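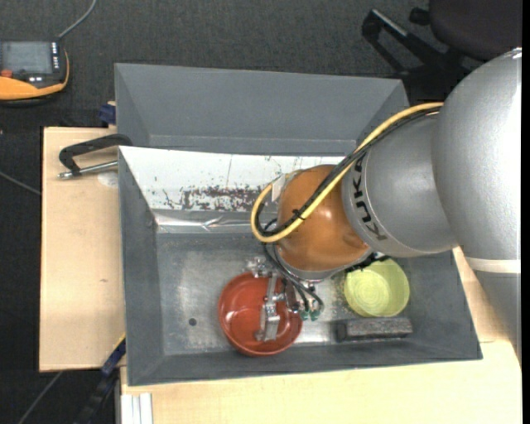
Red bowl, green bowl, one scuffed metal bin. I am way too happy about this.

1/ OK, bowl and bin people, this thread is for you. I've been sorting out how I keep small stuff on my work surfaces, and I have opinions now! A lot of them!

2/ First, the bin. Gray, rectangular, sloping sides, a floor covered in scratches and cloudy patches. I love a beat-up metal floor. You can put anything down on it without wincing, and bright colors look fantastic against it.

3/ And the light wood under it! Gray metal on pale wood is such a good combination. I want my entire kitchen to look like this. (My kitchen is currently beige on beige. Working on it.)

4/ Now the red bowl. LOOK at that red. It's a deep brick color inside and so shiny it picks up a white reflection on the left. The rim is a touch brighter along the bottom too. I could eat cereal out of that color every day of my life.

5/ The smaller one is yellow-green, somewhere between a lime and a pear, with pale rings in the base. I'm a sucker for rings in the bottom of a bowl. My grandmother had a set like that and I used to trace them with a spoon until somebody told me to finish my soup.

6/ Why two colors? At home I go by color and skip labels completely. Red is for things I still have to deal with. Green is for things that are done. I tried labels in August and they peeled off, and then I was finding little curls of tape in my socks.

7/ Leave a gap between your bowls!! I used to push mine right up against each other to save space and I'd drop buttons down the crack every single time. Now there's always a stretch of bare metal between them and I can get my whole hand in.

8/ Size matters more than I expected. The bigger bowl should be the one you reach into most. I had it backwards for years, digging around in a tiny dish while the big one held three paper clips.

9/ There's a dark gray block along the front wall as well, with a rough speckly top. That texture! Bright bowls near something gritty like that, I can't get enough of it. I have a chunk of stone from a beach walk that I keep in my own tray and it does the same thing for me.

10/ Cleaning, for the three of you who asked: warm water, a drop of dish soap, soft cloth. For a scratched-up metal tray I wipe along the length and then dry it right away. Takes me 15 minutes, and 5 of those are me picking a playlist.

11/ If you want to try this, please don't go buy a matching set of 20. Go look in the back of your cupboard. Mine came from two different thrift stores and a cousin's moving box, and the odd ones are the ones I reach for.

12/ Next up is the junk drawer. I opened it this morning and found four tape measures and a birthday candle shaped like a 7. Send me your bowls in the meantime, especially the green ones, I want to see every single one!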